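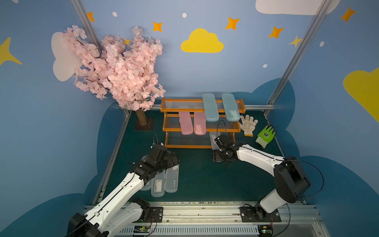
Zastville Football Club

Zastville Football Club is a semi-professional football club from the town of Zastville. The first team play at Fernex Road. Nickname: the Tanners, after the leather works that stood behind the east terrace. Home colours are maroon shirts with white sleeves, white shorts, maroon socks. The club has spent most of its life in regional football, with one spell of four seasons a level higher.

Contents
1 History
2 Ground
3 Colours and badge
4 Rivalries
5 Women's and youth teams
6 Records
7 Honours

History

Early years

Formed by workers at the tannery, who had been playing on a field by the river on Saturday afternoons. First known as Zastville Leather Works. The works name was dropped when players from outside the firm were let in, and the club joined the district league the same summer. Finished bottom. Finished bottom again the year after, then third.

The river field flooded most winters and home games were often moved at a day's notice. One cup tie was called off five times before being played on a neutral pitch at Ellano, Zastville losing 4–1. The move to Fernex Road followed, on land leased from the tannery.

The cup run

The club's best known season. Zastville came through three qualifying rounds and drew a professional side at home in the first round proper. Extra standing was put in behind both goals using planks and crates. Won 2–1, the second goal a header from a corner with six minutes left. Some local accounts give it as an own goal and the club's own programme has printed both versions.

The second round was away and ended 5–0. The money from the two ties paid for floodlights, which were switched on the following September for a friendly against Ellano Town.

Higher level and relegation

Promotion came as runners-up, on goal difference, after a goalless last day. Four seasons followed. The first was the best, a ninth place finish, with only two home defeats. After that the side was broken up as wages elsewhere rose, and the club went down in the fourth season with three games still to play.

The tannery closed shortly afterwards. The lease on the ground passed to a property firm and for two seasons there was real doubt over whether the club could stay. Supporters raised enough to buy the freehold in the end – the sale took in the pitch and the main stand but not the car park, which is still rented.

Recent seasons

Mostly mid-table. Lost a play-off final on penalties, then narrowly avoided relegation the year after with much the same squad. A switch to a pressing style under a new coach brought more goals at both ends. The club has since gone back to two banks of four.
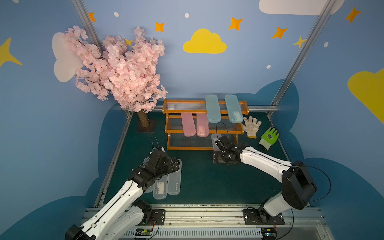
The shirt sponsor in this period was Fonseca, a local haulage firm, whose name also went on the main stand. The deal ran out and was not renewed. The stand is still called the Fonseca by most people who use it, though the lettering has been taken down.

Ground

Fernex Road has been home since the move from the river. One seated stand along the west side, covered terrace opposite, open banking at both ends. The east terrace roof came from a closed greyhound track and has a slight slope to it, which visiting supporters tend to remark on.

The seated stand holds 800. The pitch drops noticeably towards the south-east corner and was relaid twice without fully curing it. Drainage is otherwise good. Few postponements now, apart from frost.

The clubhouse is behind the north end. It was extended when the old changing rooms were knocked down, and the players now come out from the corner and not the halfway line. A plan for an artificial pitch was put to members and voted down. It came back in a changed form, training area only, and was passed.

Colours and badge

Original colours were brown and white hoops, brown dye being cheap and to hand. It ran in the wash. Maroon was brought in after the move and has stayed, apart from one season in sky blue that is not fondly remembered. Away kit changes every two years or so, usually yellow or white.

The badge shows a tanner's knife over a bridge. The bridge is the old town bridge, with three arches, although early versions of the badge have four. The present version was redrawn to work better on a small scale and the club name was moved from the top to the foot.

Rivalries

Main rivals are Ellano Town, eleven miles down the valley. The fixture was played on Boxing Day for many years and is now usually given to the August bank holiday. The sides have not always been in the same division, and in those seasons they meet only in the county cup, if at all. Ellano lead the overall series in league games, Zastville in cup games.

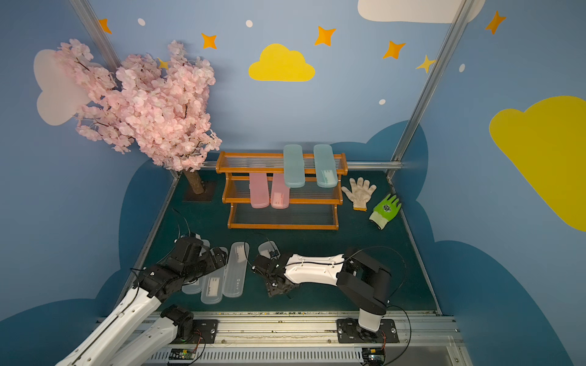

A milder rivalry exists with the railway side from the north of the county, mainly due to a disputed transfer of a goalkeeper. The two clubs did not arrange friendlies for a decade afterwards.

Women's and youth teams

The women's team was set up as a separate club and came under the main club later on. They play at Fernex Road on Sundays, in the same colours, and have won the county cup twice. Their first season at Fernex Road finished with a fourth place. Training is on the same nights as the men's side, which has caused some squeezing over pitch time.

Youth sides run from under-sevens upwards, most of them using the school fields. Several first team players have come through, including two captains. An under-18 side was dropped for lack of numbers then restarted two seasons later.

Records

Most league appearances: 900, by a full-back who played in eveery season of his career here
Most league goals in a season, team: 84
Longest unbeaten home run in all competitions: 55 matches
Biggest win: 11–0, district league
Heaviest defeat: 9–1, away, first season

The appearance figure is the club's own and may take in friendlies. Full line-ups for the river field years are missing.

Honours

District league: champions, runners-up twice
Regional league: runners-up (promoted)
County cup: winners three times, losing finalists four times
Women's county cup: winners twice

See also
Ellano Town F.C.
Fernex Road
List of football clubs in the Zastville area

This page was last edited on Wednesday, November 8, 2023.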